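How to assess whether a robot is ready for a household chore

Guidance for housing providers, care homes and training workshops
Prepared by Amos Ridgeway and Pankaj Rathore, Stadolari

Purpose of this guidance

Suppliers now approach housing and care organisations regularly with machines said to clear tables, load washing or tidy rooms. Staff who attend a demonstration are often asked for an opinion the same afternoon. The procedure set out on this page allows them to give one on the basis of evidence. It was drawn up for the Stesstead supported housing scheme and may be used by any organisation considering a trial.

No engineering knowledge is required. Two members of staff should be present, and a full assessment takes one morning.

Before you begin

Ask the supplier to confirm in writing which chore the machine is to carry out. "General tidying" is too broad. "Pick up items left on a table and place them in a bowl" can be tested.

Ask also whether the machine will be acting by itself or under the control of an operator in another room. Both arrangements are legitimate, but the results must be recorded separately. A chore completed by a remote operator tells you about the hand and arm. It tells you very little about the machine's judgement.

You will need a stopwatch, the record sheet, a table of ordinary height and a selection of household objects. Do not use objects provided by the supplier.

Step 1. Divide the chore into actions

Write down each action that a person would perform. Clearing one piece of fruit from a table involves six: approach the table, find the object, reach, grip, lift and set down. Each action receives its own line on the record sheet.

Step 2. Time a person first

Ask a member of staff to carry out the chore at a normal pace and note the time. In our July trial at Stesstead a resident cleared and wiped a small table in 29 seconds. The machine on loan took 352 seconds and did not wipe the corners.

Step 3. Observe the reach

Stand to one side, outside the area marked by the supplier. Note whether the arm travels to the object directly or stops and corrects itself. Note the position of the hand before it closes. Small, smooth, rounded objects are a useful test at this stage, as they roll when touched off centre. 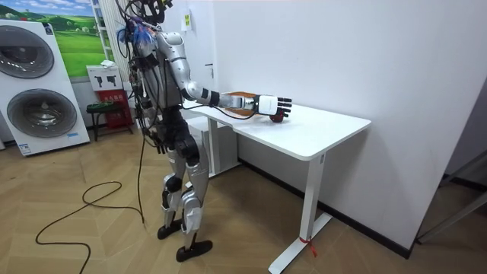 Reaching over a desk: the hand above a small, dark red round object.

Pay attention to the cables as well as the hand. Record where each one runs, whether any crosses the work surface and whether any lies across a walking route. A trailing cable may be acceptable in a workshop. In a corridor used by people with walking frames it is a reason to stop the assessment.

Step 4. Observe the grip and the release

Record whether the object was held, dropped, pushed or missed. Repeat the action with the object moved by a hand's width, then with a different object of similar size. Many machines perform well on the first attempt and poorly once the object has been moved – the record sheet has a separate column for this reason.

Step 5. Introduce an interruption

Place a folded cloth on the table between attempts, or dim the lights. Never step into the machine's reach to create an interruption. Note whether the machine carries on, waits or asks for help.

Step 6. Complete the record

Mark each action as "unaided", "with help" or "not done". A chore should be described as achieved only when every action is marked "unaided" on all repeats.

What to expect at present

Across the Cultuvano programme, which pooled 3,023 attempts at simple table and laundry chores, almost 6 in 10 were completed without help. Gripping and setting down accounted for most failures. Folding clothes was the weakest chore in every setting.

Our current advice is that such machines may be tried under supervision for single, repeated tasks at a fixed table. They should not yet be relied upon to replace a member of staff on any household chore.

Completed record sheets should be returned to the Ivanov office at Stadolari, with the supplier's written statement attached.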